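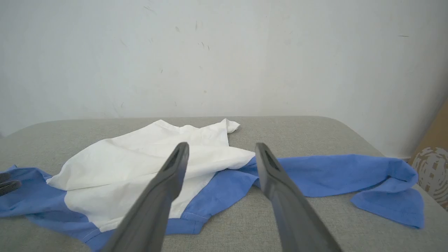

Up at six and back to the Skudeneck term sheet, the fourth draft. The amount outstanding is still put at 715 million, as in the draft before, and still without saying whether that takes in the interest that was deferred last winter. I have asked twice. If the deferred interest has been added to the principal, then the new bonds are being offered against a larger claim than the one in the summary table, and every percentage in the annex is wrong by a small amount. If it has not, then it must sit somewhere else, and I cannot find it.

Went through the annex line by line before breakfast. The terms as I read them:

Old bonds are exchanged at 100, so no cut to the face value. Maturity pushed out. Coupon low for the early years and stepping up after that. The first repayment of principal falls after the next council election, and I doubt that is an accident. On paper the holders lose nothing. Discounted at any rate a holder would use today, they lose a good deal, and the question for the vote is whether they lose less than they would in a default.

Margin over the reference rate in the later years is 500 basis points. I think this is too high for the borrower and I wrote as much in my note. A town that cannot pay its present coupon will not find the later one easier unless harbour revenue grows in the way the projection says, and the projection takes one good year for the ferry berths and runs it forward. There is no low case. I built one this morning on the old traffic figures. In the low case Skudeneck meets the first step and misses the second. That would mean another restructuring, with the same people in the same room and a worse starting point.

Sent the low case to Fankhauser at eight. A reply came within the hour to say that the projection had been "agreed with the borrower" and would not be reopened. An agreed projection is not the same as a sound one, but I do see their position. They have the largest block, they carry it below face value already, and an exchange at par lets them avoid marking it down again until next year at the earliest. Their interest is in the signature. Mine, for the smaller holders, is in whether the payments arrive.

The Wundholm guarantee is the other open point. The summary says the new bonds are "supported by" Wundholm. The legal text says Wundholm "will consider in good faith" a request for liquidity if the reserve account falls below its floor. That is a letter of comfort. It should not be called support in a document that goes to retail holders, and I have marked it in both places. The Wundholm finance office has its own budget round in January and will not want a contingent liability on its books before then, so I expect the wording to stay weak and the summary to be changed, if anything is changed at all.

Lunch at the desk. Rain.

Afternoon on the voting mechanics. The collective action clause in the old bonds binds everyone once holders of 51 per cent by value have agreed. Older paper than I am used to, and a low bar by present standards. The drafting does not say whether bonds held by the borrower or by bodies it controls are left out of the count. The harbour pension fund holds some. If it votes, the threshold is close to being met before anyone else has opened the envelope. If it is shut out, then the denominator ought to shrink as well, and the text is silent on that too. Under one reading the fund's holding counts as outstanding but cannot vote, so that it acts as a block of votes against. No one intended that reading and it is the most literal one.

Tikex is to run the tabulation. I had a long call with them at two. They will take instructions through custodians only, with nothing direct from individual holders, and the cut-off is at noon on the last day. Custodians set their own cut-offs ahead of that, some of them days ahead, so the real voting period is shorter than the notice makes it look. I asked for the notice to say so. They said the notice belongs to the borrower. The borrower's counsel had said to me last week that the notice was a matter for Tikex. I have put both statements in one email and copied everybody.

They also confirmed that bonds blocked for voting cannot be traded until settlement. That matters more than it sounds. A small holder who wants to sell has to decide before knowing whether the exchange goes through, and the price in the meantime is set by the few bonds that remain free. I would expect a thin market and a poor quote. 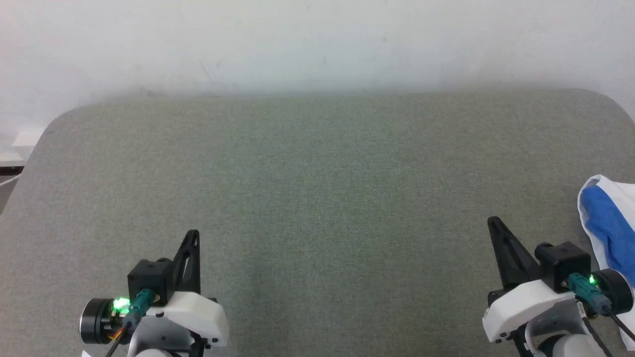 Wanpen Siriwan wrote in the evening that I was giving too much weight to the coupon and not enough to the reserve account, and I copy the main part of it out so that I have it:

"The step-up only bites if they get that far. Look at the reserve. It is funded from surplus, and surplus is worked out after maintenance, and maintenance is whatever the harbour board says it is. In a bad year the board can dredge the whole reserve away and be within the terms. I would trade a good part of that margin for a fixed monthly transfer that ranks ahead of everything but wages."

I think this is right, and I should have seen it. Checked the definitions after supper. Maintenance has no cap and no test of reasonableness. There is an auditor's certificate, but the auditor certifies only that the money was spent and not that it was needed. Reran the low case with a fixed monthly transfer and a lower margin. Skudeneck then meets the second step, just, and the reserve stays above its floor until the third. The value to holders comes out a little better than in the draft and the borrower pays less in the late years. It is unusual to find a change that helps both sides, so I have gone back over the sheet for an error. Found one, a sign reversed in the deferred interest row. The result survives with a narrower gap.

It also brings me back to the first question, as the deferred interest moves the answer by more than I had thought. If it is inside the 715 million, the transfer can be set at the level I have used. If it is outside, the transfer has to rise and the second step is in doubt again.

Things for tomorrow:

Third request on the deferred interest, this time to the town's accounts office and not to counsel.
Proposed wording for the monthly transfer. Keep it to one paragraph.
Pension fund vote: ask for exclusion from both sides of the fraction.
Replace "supported by" in the summary. Try "Wundholm has stated that it will consider".
Ask Fankhauser whether they would accept a lower margin in return for a ranked transfer. They will say the projection is agreed. The transfer does not touch the projection.
Find out which custodians have published their cut-offs.

Wrote back to Wanpen with the corrected sheet at half past ten. The second tab still has the old sign in it – must fix that before it goes any further. Left the low case running on a slower ferry recovery and went to bed.

3 comments
12 shares

We use cookies to remember your settings and to count visits to this site. By continuing to read you accept this. Manage settings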